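Home Forums Materials Search Log in

Reusable cups: PP or melamine for a small canteen?
Posted 3/19/22 by Ezekiel Wojcik

We run a staff canteen with 28 seats and are replacing glass tumblers. Stallthorpe quotes polypropylene, Zernden quotes melamine. Dishwasher is a commercial hood type with a hot final rinse. Which lasts longer?

planitz_dave
PP. Melamine gets dull and stains from tea. It also doesn't belong in a microwave, and someone will try it.

hoodwash7
Disagree in part. PP scratches sooner and holds water after the cycle – low thermal mass, so it doesn't flash dry. Budget for rack time.

Ezekiel Wojcik
Drying is a fair point. Color matters too, as we want one per shift. Shape I'm considering:
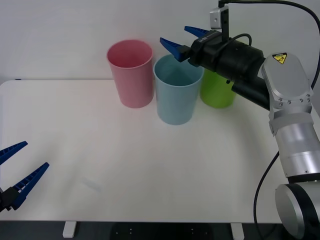
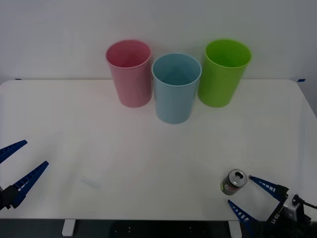 Pink, light blue and green, plastic, wider at the rim, though the green one's upper half is hidden in the first shot.

planitz_dave
A taper is good for stacking, but check for stacking lugs. Without them wet cups lock together.

rmk3676
Pale colors show coffee. We went darker after two months and got fewer complaints.

hoodwash7
Darker only hides it. Soak in an oxygen-based destainer – no chlorine on melamine, it attacks the surface.

Ezekiel Wojcik
Leaning PP. I'll ask Stallthorpe about lugs and order samples in May.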